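Plamville Muni: greens fee going up in December

gjara_Z
Got the notice at the counter this morning. Winter rate at Plamville goes up 2 dollars a round starting in December, and the Captain's weekend stays at the old price. Signed by Glenys Rowlands for the course. No change to the twilight rate as far as I can tell.

Zulema Jara

parri_slice
2 dollars is fine if it goes into the bunkers on the back side. The one left of 14 has been packed hard since spring. I had a ball sitting up like it was on a cart path.

idafis
Where does it say the money is for bunkers? I read the notice too. It says "course upkeep" and that's all. Last time they said upkeep we got a new sign by the parking lot.

parri_slice
The sign was paid for by Avbridge. Their name is on it.

idafis
OK, fair. I still don't see bunkers in the notice.

G. Lougher
I asked Glenys. The plan is 4,000 dollars for sand and 500 for edging, and the work starts on 14 and 16. They want to do it while play is slow. Both holes stay open with the bunkers marked as ground under repair. You take your drop outside, no penalty.

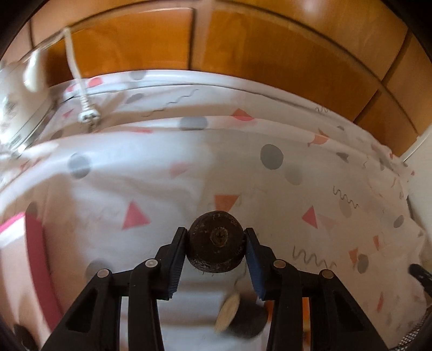

Re: drop rule on 14 and 16

wedge_only
Question on that. If the bunker is ground under repair and my ball is in it, do I drop in a different bunker or on grass?

G. Lougher
Grass. When the whole bunker is marked it stops being a bunker and counts as general area. Nearest point of relief, one club length, no closer to the hole.

idafis
That makes 14 a much easier hole. Scores from those weeks shouldn't count for the Trasteck Cup standings.

gjara_Z
Disagree. Everyone plays the same course. We counted scores when the pond on 7 was drained.

idafis
And I said the same thing then. Half the field had already played their rounds.

Gwen Humphreys
The standings close before the work starts, so it won't matter this year. Last counting round is the one before the rate changes. Sheet is up in the pro shop, put your name down by 900 if you want an early time.

wedge_only
900 as in 9 in the morning?

Gwen Humphreys
Yes, 9:00. The sheet comes down after that and whoever is left gets the afternoon.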